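# Workshop tips from the robot club: the grocery task

Thursday, December 11, 2025. Tips from the bench, written up for this year's new members and for anybody running a club like ours. 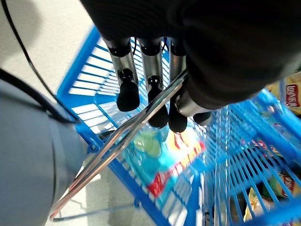 *Chips in the blue basket, hand and tong-like metal rods overhead.*

Our club has been working on the grocery task since July, and I love it more than any challenge we've done! The idea is simple to say. A robot arm with a fingered hand has to move snacks between a shelf and a shopping basket, and the snacks are ordinary ones, soft and shiny and all slightly different. Everything below is stuff we learned the slow way. Jarmo Koskela kept the notebook, Arvo Mäkelä kept the cables tidy (mostly), and I've typed it up by topic so you can jump around.

## Getting chip bags ready

Chip bags are wonderful practice objects. They squash, they slide, they catch the light, and they cost next to nothing. They also wear out faster than you'd think.

- Buy two or three of the same bag and write a number on the back seam in marker. When a run goes strangely, you can check if it was the same bag as last time.
- Retire a bag when it goes limp. A leaky one feels completely different in the fingers, and you'll spend an afternoon tuning for a bag that no longer exists on any store shelf.
- Wipe greasy bags with a dry cloth. Not a wet one, the film gets slippery.
- Want a longer-lasting stand-in? Open a bag along the top, eat the chips (somebody will offer), fill it with loosely crumpled tissue paper and close it with clear packing tape. It's lighter on its feet than the real thing, so only use it for rehearsals.
- Keep a kitchen scale on the bench. We let our stand-ins range up to 150 grams and no more.

Mix your colors, too. We ran for weeks with nothing but yellow bags and got very pleased with ourselves, and then the first light blue one went in and our bag finder just sat there. A blue bag in a blue basket is a proper test!

## Baskets

A plastic shopping basket with mesh sides is great because light gets in and you can peek at what's going on from the side. The mesh is also the thing fingers love to snag on.

Run your thumb along every slat before a session and file down any burrs. An emery board from the bathroom drawer does it nicely. If a slat cracks, a zip tie across the gap will hold for a season, with the tail clipped flush and the head on the outside.

Set the basket on something that doesn't creep. A square of rubber shelf liner under the feet worked for us on a table, and on a metal stand we use two Velcro straps pulled snug. Mark the position with painter's tape: four corners, plus an arrow for which long side faces the shelf. Peel the tape up at the end of the week or it leaves gum behind. (Cooking oil on a paper towel, wait a few minutes, then dish soap.)

Do your early runs with one bag in the basket. One! I know it's tempting to fill it up. With a single bag you can tell what the hand did wrong, and with five you just have a pile and an argument.

## Tongs and other long tools

Tongs were Jarmo's favorite part. A hand with several fingers can do so much more once it has a tool, and long metal tongs reach down into a deep basket without the whole palm having to follow.

Some things that helped:

1. Pick tongs with a weak spring. Stiff ones fight the fingers the entire way. You can soften a springy pair by leaving it clamped nearly shut overnight.
2. Give the fingers something to hang on to. A wrap of self-gripping bandage tape where they touch is enough, and it peels off clean. We tried hockey tape first and it left fuzz on everything.
3. Put a stripe of colored tape where the fingers should land, so whoever is setting up puts the tongs in the same place every time.
4. Shiny metal plays tricks on cameras. If your bright spots wander around, turn the desk lamp toward the ceiling before you touch a single setting in the software.
5. Blunt the tips. A dab of silicone on each one, left to cure for a full day, saves a lot of punctured bags.

Practice the motion by hand first! Hold the tongs yourself, eyes half shut, and go for the bag. Notice that you come in at a slant and slide under it. Everyone who tried it this way wrote a better first program than the ones who went straight to the keyboard, me included.

## Fingertips

Rubber fingertips pick up dust, salt and a kind of orange powder I don't want to think about. Clean them before the session and again halfway through with a lint-free cloth just damp with water. Let them dry in the air. Stay away from furniture polish and anything with silicone in it, and ask before using alcohol on a hand you don't know, as some rubbers go hard and crack.

If a tip has gone smooth, check the manual before you sand it. Ours says a few light strokes with fine paper are fine. We keep spares in a pill organizer, one compartment per finger, and it's the best two-dollar thing in the whole workshop.

## Cables

Arvo's rules, copied straight off the wall:

- Cables run along the arm, never across the work.
- Leave slack at every joint. Move the arm by hand (power off!) through its farthest reach and look at the loops.
- Hook-and-loop ties only. No zip ties on anything that bends.
- If a loop can reach the basket rim, it will catch on the basket rim.
- Look again after lunch.

I'd add one: run a bit of bright yarn along any cable you're worried about. It frays long before the cable does and gives you fair warning.

## Setting the pace

Start slow. Our controller takes speeds up to 2000 in its own odd units, and Parkine (that's our arm's name, from a misspelled parking sign) never goes over 177 with anyone near the table. It feels like watching paint dry for the first few runs, and then you begin to see things: which finger touches first, how the bag folds, the tiny roll just before it slips away. Those are the good bits! Speed it up later if you still want to.

Keep one person at the stop button and let that be their only job. Swap every 13 runs or so. Hair tied back, sleeves up, no lanyards, and hands stay out of the basket until the person on the button says "clear" out loud.

## Lighting and floor

Plain pale floors are lovely to work over. If yours is patterned, roll out some brown craft paper under the stand. Close the blinds on sunny afternoons, or at least write down the time, so you can tell later why three o'clock was so bad.

Sweep at the end. Crumbs in a caster wheel sound exactly like a failing motor. Tustness, our older machine, got a whole evening of worried diagnosis before Jarmo turned the cart over and picked out half a chip.

## What to write down

We use one index card per run with the bag number, where the basket was, tool or no tool, speed, and one plain sentence on what happened. "Slid off left tip" is perfect. "Bad" is no use to anybody. Cards go in a recipe box with dividers, and on rainy days we lay them out on the floor and look for patterns, which is far more fun than it sounds.

## Still trying to figure out

- A good way to grab a bag that's lying flat with no corner up.
- Storing tongs so the silicone tips don't stick together. (Parchment paper between them is this week's attempt.)
- If pouches of dried fruit are easier or harder than chips. Arvo says easier. Gusosix, the team across the hall, says much harder, and they've promised to bring over a bag of apricots next time so we can find out.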